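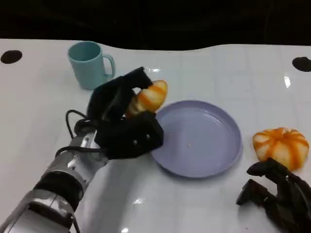
Gurton Table Set, version 2

README for the object list, the place-setting cards and the naming notes

Welcome! This folder goes with the Gurton table set, a collection of 41 tableware and pretend-food pieces that we lay out on a white table in different combinations. I have had far too much fun putting it together, and I hope you enjoy using it as much as we enjoyed arguing over the names.

What's in the folder

objects.csv has one row per piece, with its name, main colour, second colour if it has one, and the box it lives in.
settings.csv lists the 110 place settings, one per row.
names.txt is the long version of every name, with the alternatives people kept using.
changes.txt is short and a bit scrappy. Sorry, Selorm.

The crockery

Plates and mugs are the backbone of every setting. The plate you will meet most often is round with a raised rim, somewhere between lavender and blue. Augustina Aryee entered it as "plate, lavender" and Tadeusz Wieczorek as "plate, blue" and both spellings got into version 1, so if you have old scripts please search for both. It is now plate_lavender_blue everywhere.

The light teal mug with the loop handle is mug_teal. In settings.csv the handle direction is given from the near side of the table (left, right, towards, away). I love this column! It makes a table laid for a left-hander look different from one laid for a right-hander, and you can sort by it.

The food
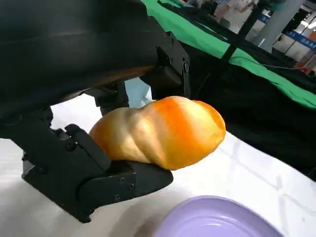
3 min read

Bread first, as it's my favourite. The twisted roll has lovely fat segments and goes from pale cream-yellow to a proper deep orange along the top, so its main colour is down as "golden orange" and its second as "cream". We call it roll_twisted. Obed Ametepe wanted "plait", but a plait needs strands and this has bulges, and after a long Tuesday lunch he gave in.

The orange-and-white striped pumpkin is squat, ribbed and very cheerful. There is also a striped item in the same colours that some of us call a pumpkin piece and some a squash piece. Both names are in names.txt, and objects.csv has it as striped_piece until we settle it. Please don't merge it with pumpkin_striped; they are separate rows and they turn up together in 30 of the settings.
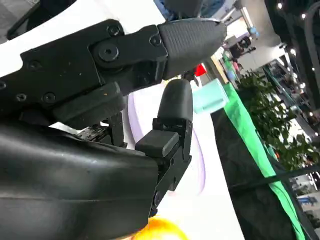

Close-up: open fingertips, white surface behind.

Laying a setting

Start with the plate near the middle of the table. Mug next, towards the back, then the food. Anything that goes on the plate has "on" in the position column, and anything beside it has "left", "right", "near" or "far". Crumbs and fluff aren't recorded, so wipe down if you care about that sort of thing.

Known gaps

No cutlery yet. Jarkov spoons are on my wish list.
Box letters for the Lukel pieces are missing.
Shades of orange were judged by eye and three of us disagreed.

Thanks

Names and colours: Augustina Aryee, Tadeusz Wieczorek, Obed Ametepe. Settings: Selorm Addo. Everything else, including the typos: Seidu Essien. If you make up a good new setting, do send me the row and I'll add it to the next version!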